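Self-storage is having a moment, and we're in!

Members who came along to the May call will know how excited we were about the old Drukia printworks, and now we can finally tell you that the purchase has gone through. It took longer than we hoped (two rounds of questions on the drainage, and a boundary wall that three different plans put in three different places) but the keys are ours and the site is being measured up as we write.

For anyone who missed the call, Drukia is a brick building on two floors with a yard at the back, a short drive from the ring road. The plan is to turn it into self-storage, with 470 units when it's all finished, from little lockers up to rooms that will swallow the contents of a family house. We've wanted a storage building in the portfolio for years and kept losing out to bigger buyers, so this one feels very good indeed.

Why storage? Flats in the town are getting smaller, people are moving more often, and small traders who used to rent a lock-up now want somewhere dry with a door code and a loading bay. The rents per unit are low, but there are lots of them, and one tenant leaving doesn't put a hole in the year the way it does when you own a single shop. Tenants pay monthly and can go at short notice, so we do expect plenty of coming and going, and the first year will be slow while the place fills up. We've budgeted for that.

Ostap Maksymiv is running the works for us. Some of you will remember him from the Pandard Yard conversion, where he found a way of keeping the old goods lift that saved us a small fortune. He has already walked every inch of Drukia and came back delighted with the floors, which were built to carry presses and will take far more weight than we need. He was less delighted with the roof! The north slope will be stripped and re-covered before anything goes in underneath it, and that cost was in the figures you saw.

Conditik will look after the day-to-day letting, as they already do at Dinu Court. The ground floor opens first, then the upper floor once the first lot of units is 65 per cent let. We're keeping the front office as it is, with its lovely long counter, and the sign painter has been asked to quote for bringing back the lettering over the gate.
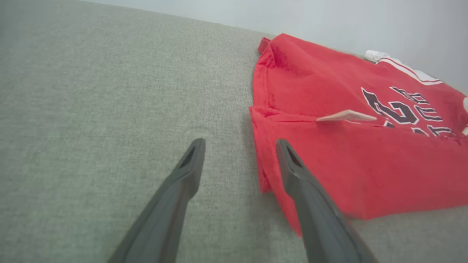
Can I still put money into Drukia?

The first round is full, but a second one opens when work starts on the upper floor. The minimum will be 4000, the same as before, and existing members get first refusal. If you'd like to be on the list, reply to this newsletter and put Drukia in the subject line. Please remember that your money will be tied up for up to 7 years, and that the value of the building can fall as well as rise.

We'll be running site visits once the scaffolding is up and the stairs have been made safe. Bring sturdy shoes and a coat, as there's no heating yet. Dates will go out by email, with places given in the order we hear from you.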